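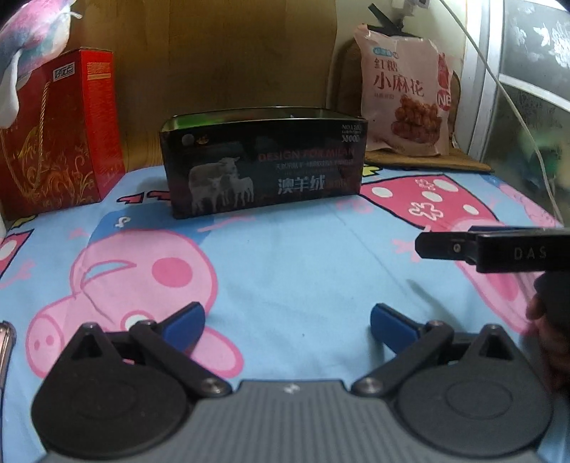 **Clustuler House, second floor. Minutes of the residents' meeting, September**

Held in the shared kitchen at 7:30 p.m. Apartment 3 was in the chair, both by rotation and because it was the chair nearest the radiator. Apartments 1, 2, 4 and 6 attended. Apartment 5 sent regrets and a list of grievances, which was taken under item 6.

**1. Minutes of the last meeting**

Approved, after "the smell" in item 4 was changed to "the alleged smell" at the request of Apartment 2.

**2. Matters arising**

The hallway bulb has been replaced. It is now so bright that Apartment 1 can read in bed with the door shut. Apartment 1 would like the old darkness back. Left as is until someone finds the box of weaker bulbs.

The letter to Drundunier about the laundry room drain was sent. Drundunier replied that the matter had been passed to Nikolaidis. Nikolaidis replied that the matter had been passed to Drundunier. The drain has made no comment, though it gurgled during the spin cycle.

**Action:** Apartment 4 to write to both, in the same envelope if possible.

**3. Household kitty**

Opening balance $1,714. Spent since then: $323 on the freezer repair. That leaves $1,391, and $891 of it is already promised for the new stove. Apartment 6 asked whether the rest could be considered fun money. The meeting considered it and moved on.

The stove will come from Clistix, who quote a delivery window of "morning," with no further details. Whoever is home lets them in. Whoever is home should also take the good pans off the old stove first, as we will not be seeing those again if they go down in the elevator with it.

**4. The pig cloth**

Raised by Apartment 2, who bought the light blue cloth with the cartoon pigs and feels it has been treated as public property. The meeting agreed that it has.

A long discussion followed on what the cloth is for. Apartment 2 holds that it is for covering things. Apartment 4 said everything is for covering things if you aren't careful. Apartment 1 finds the pigs cheerful in the evening and a bit much before coffee. It was noted that some of the pigs are always upside down, depending on where you sit, and that turning the cloth only moves the problem to the other side of the table.

Agreed:

- The cloth gets shaken out of the window over the yard. The hallway is a place people walk in socks.
- Cold wash, and no bleach, however strongly you feel.
- Apartment 2 has first claim on it for birthdays.

A motion to buy a plain cloth for formal occasions failed when no one could name a formal occasion.

**5. Snacks**

The main business of the evening. The present system is that everyone puts snacks out and everyone eats the ones that other people put out. Apartment 6 described this as a working economy. Apartment 4, who buys the nuts, described it differently.

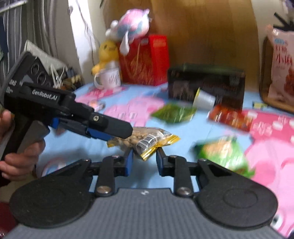
*Item 5: the small clear bag with the gold ends, and the green packet.*

Points made, in the order they were shouted:

- Small bags are better than one large bag. A large bag gets opened, folded over, trusted to a clothespin and found soft a month later.
- Small bags are worse than one large bag, as you can eat several and still feel you have only had a little something.
- Snacks left lying on top of bedding count as abandoned. Apartment 1 objected. Apartment 1 was asked where else they would put snacks, and withdrew the objection in favor of a tray.
- The green packet was claimed by two apartments. Both were invited to share it. Neither looked pleased.

It was agreed to try a snack shelf, the second one down in the tall cupboard, with a limit of 16 items so the door will close. Anything with a name written on it belongs to that name. Anything without a name is fair game after 9 p.m. Writing your name on something you didn't buy was discussed with more interest than the chair was comfortable with, and is not allowed.

Crumbs are the responsibility of the person sitting on them.

**Action:** Apartment 6 to clear the second shelf, which at present holds a fondue set and three lids. Apartment 1 to find a tray.

**6. Apartment 5's list**

Read aloud. Items one through four concerned doors. Item five concerned the person who hums. The humming stopped at this point and resumed during item seven, which asked for a firmer line on dishes left "to soak." The meeting settled on overnight as the outer limit of soaking. Past that, it is storage.

**7. Any other business**

The corkscrew is missing again. Apartment 3 has lent theirs and wishes the minutes to show that it was lent.

Apartment 2 asked if next month's meeting could be shorter. Carried, after some discussion.

Meeting closed at 9:05 p.m., five minutes into fair game. Next meeting in the same kitchen, Apartment 4 in the chair.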